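Search this site
Enter your keywords

Old computers, new homes: from the repair room at Kandelgate

Dear readers, many of you asked me after the November issue what happens to a desktop computer when you leave it at our door. I am happy to write some lines on it, and I ask your patience with my English, which is my third language.

First, the tower is written in the book with a number. The last one I wrote before closing this issue was 1251. Wekesa Lukumay began the book and he still insists on pencil. Then we look for a hard drive. If you marked on the form that you want your drive back, it goes in an envelope with your name and waits for you at the front desk for 17 days. Please do come, the shelf for envelopes is small.
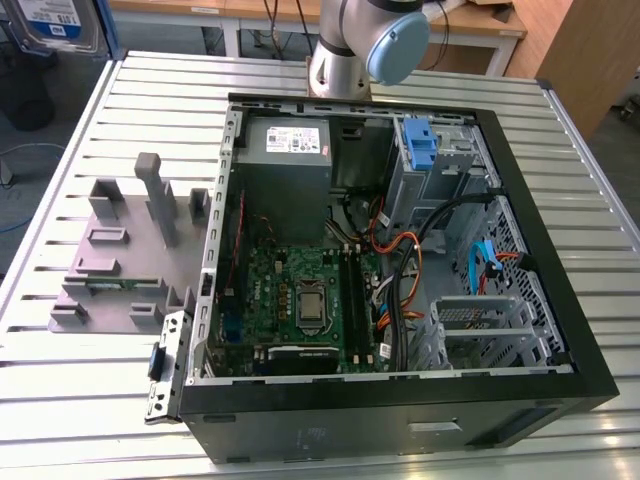
Memory is the part I ask for most in this newsletter, and I will ask for it again. Many towers arrive to us with too little of it for a modern system, and a second-hand stick is often enough to give the machine some more years in a student's room. Before you bring memory, please compare the type, as the old and the new kinds do not fit in the same slot. With a Dell board like this one you lay the case on its side, take off the side panel, and the two dark slots are standing to the right of the processor, with small white latches at the ends. Press the latches outward gently and the stick will come up. If it does not come, do not pull with pliers. Nafula Ogola has a box of broken latches and she would like it not to grow.

About cables I have also a request. When you open your computer at home for cleaning, do not cut the ties to make it more easy for your hand, and do not remove a cable without writing down where it was. A phone picture is very good for this. Shahram Rashti lost a whole evening with a tower where the front button was connected in the wrong place.

We need at this moment: power cords, keyboards with the English layout, small screws of any kind in a jar. We cannot take printers or the big glass monitors. For these, the depot on Mutiso Road is open and accepts them without charge.

The next open evening is for cleaning fans and changing thermal paste. Bring your own soft brush if you have one. Tea is from Salim, and the cardamom biscuits also.

Samuele Bianchini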